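From: Marina Stefanou
To: Okmont Quilters list
Date: 25/03/2024
Subject: Re: Washing old cotton bedspreads (long, sorry!)

Huguette Desjardins wrote:

> Hello all, I've been given my aunt's bedspread, a heavy cream cotton one
> from the house at Mulivbridge, and it has been folded in a cupboard for
> years. There are yellow lines along the folds and it smells like the
> cupboard. I'm scared to put it in the machine. Has anyone here washed
> one of these at home and lived to tell the tale? Also, is it worth
> lining the back? One corner is getting thin.
>
> Huguette

Huguette, what a lovely thing to be given! And yes, I've washed a few of these now and I'd happily do another tomorrow, so please don't be scared of it. Most of those old cottons are tougher than we are.

First of all, hold it up to a window in daylight before you wet it anywhere. Go over the whole thing slowly, both sides, and put a safety pin or a loop of coloured thread at every thin patch or broken stitch. Water is heavy, and a tiny hole can turn into a very big one once the cloth is soaked. I mend before washing, always, with a soft cotton thread and stitches that are a bit looser than you think they should be. Melina Manolakis taught me that at the Te Moana workshop in October and it has saved me so much grief (my early mends all puckered like a raisin).

Then the bath. I mean the actual bathtub, scrubbed out and rinsed very well so there's no cleaner left in it. Lay an old sheet in the bottom first, with the ends hanging over the sides, and put the bedspread on top, folded loosely like an accordion. The sheet is your sling for later. Fill with cool water and let it soak for 2 hours with nothing in it at all. The colour of that first water will shock you! Mine looked like strong tea. Drain it, fill it again, and only then add a mild soap, well dissolved. Press up and down with flat hands. No wringing, no twisting, no scrubbing at the fold lines, however tempting.

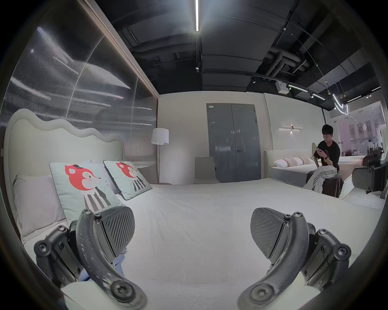
Rinsing is the boring part and the part people skimp on. I do 5 rinses for a big spread and keep going if the water still feels slippery. Leftover soap goes yellow in storage, so if you stop early you'll be right back where you started. If the fold lines are still there after all that, let it dry and do the whole thing again a week later. Mine faded a good deal the second time and I was over the moon.

Getting it out takes two people. Periklis Nikolaidis and I did his mother's together and we laughed so hard we nearly dropped it. Drain the tub, press out what you can, and leave it sitting there for a while to drip before you lift it by the sheet. Dry it flat if you possibly can, on clean towels on the lawn, with another sheet over the top for the sake of the birds. Please don't peg it on a line by one edge. All the weight pulls on that edge and you'll get a wavy hem forever.

As for the lining, I'd hold off. A full backing makes the spread much heavier and the two cloths may not shrink at the same rate. For one thin corner I'd put a patch of washed cotton lawn behind it, quite a bit bigger than the weak area, and catch it down with rows of running stitch. Pui-shan Choi has some beautiful old lawn in just that sort of cream and I'm sure she'd part with a piece. (Pui-shan, I'm volunteering you!)

And when it's all clean, use it! If you do have to put it away, roll it around a tube with an old pillowcase in between, or refold it in different places every few months so the same threads aren't always taking the strain. Keep it out of plastic, and away from bare wood too, as that can stain.

I'll bring my mending basket to the next get-together at the Wirnuva hall, so if you can manage the bus with it, bring the bedspread along and we'll do the window test together. I'd love to see that corner, and I'm dying to know if your aunt put her initials anywhere. Check the hem near the foot end, they're often tucked in there.

Cheers,
Marina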